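How to Set Up Your First Trade Route in Tallero

If you've just started Tallero, welcome! It's a lovely, slow, slightly stubborn game, and the part where most new players get stuck is the moment the map opens up and the harbor master in Cladberg tells you to "go and trade." Then he walks off and leaves you with one boat, a warehouse full of turnips and not much of an idea what to do next. I spent my whole first evening sailing in circles, so I thought I'd write down the way I do it now, from the first coin to the first route that runs by itself.

What you need before you start

You'll want to have finished the lighthouse quest, which gives you the small cargo boat. You also need 700 coins in your purse. You can technically begin with less, but the docking fees will nibble away at you and you'll end up selling your good rope to get home (ask me how I know). If you're short, the fishing jobs on the east pier pay decently and you can repeat them every morning.

It helps to have a little free space in your Cladberg warehouse too. Sell the turnips. I know they look useful. You can always get more turnips.

Step 1: Pick your two towns

A route needs a home port and one stop. For your first one, make Cladberg the home port and Ntuli the stop. Ntuli is the fishing village just past the sandbars, and the trip is short enough that you'll learn the controls without running into any bad weather to speak of. Later on you can add more stops, up to 6 on a single route, but please don't start there. I tried it, and my poor captain was carrying wool back and forth between two towns that both already had sheep.

Step 2: Look at the price boards

Every port has a price board by the market. Green means the town is short of something and will pay well, and red means they have plenty. Go to both towns in person and read both boards before you buy anything at all. In my game, and I think in most, Cladberg has cheap lumber and Ntuli has cheap salt, and each town badly wants what the other one has. It's a very gentle start, bless the developers.
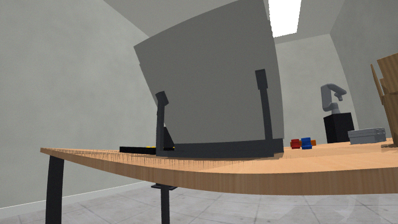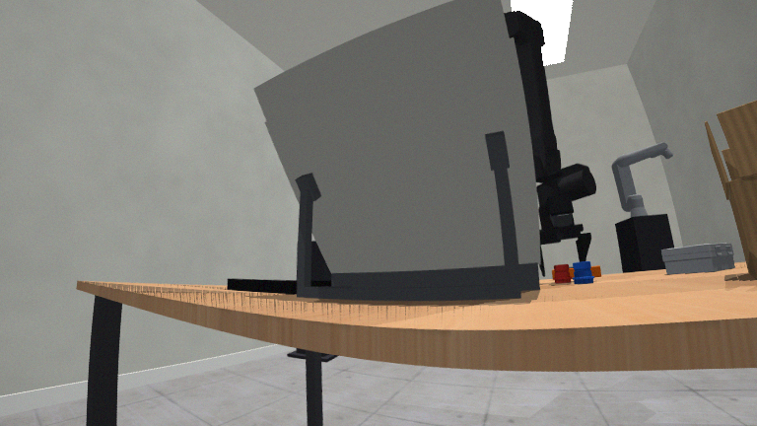 Do I have to visit a port myself before I can add it to a route?

You have to dock there once and read the board, and after that the port shows up in the route menu for good, even on a rainy day when the harbor is closed.

Step 3: Open the route menu

Stand at the ledger in the harbor office and choose New Route. Put Cladberg at the top and Ntuli under it. For each stop you'll see two columns, one for what to load and one for what to unload. Set Cladberg to load lumber and unload salt, then set Ntuli to do the opposite. Leave the amount on "full hold" for now. There are all sorts of fancy sliders in there, and they're fun to fiddle with once you have money to lose!

Step 4: Set a floor price

Please don't skip this one. Click the little coin next to each item and give it a lowest selling price. I put 98 on lumber, and if the price in Ntuli drops under that, the captain keeps the wood on board and waits for the next visit. Without a floor price the captain will cheerfully sell everything at whatever the market offers, and you'll come back from a long walk in the mountains to find you've been running a charity.

Step 5: Run it once by hand

Before you hand the boat over, sail the whole loop yourself. You'll see where the sandbars are, and you can check that the loading is set up the right way around. If you come home with a hold full of the lumber you left with, go back to the ledger and look at your columns again. It's nearly always the columns.

Step 6: Hire your captain

Captains wait in the tavern in the evening. Any of them will do for a route this short, so take the cheapest. Assign the captain to the boat, press Start Route, and go do something nice with your afternoon.

Where to go from here

Let the route run until you've saved up 2000 coins, which is the price of the bigger boat in Bavico. Bavico is farther south and the storms get rough in October, so I like to make that trip in spring. The shipyard is at the end of the long stone quay, and the lady at the desk will take your old boat in trade if you've kept the hull in decent repair.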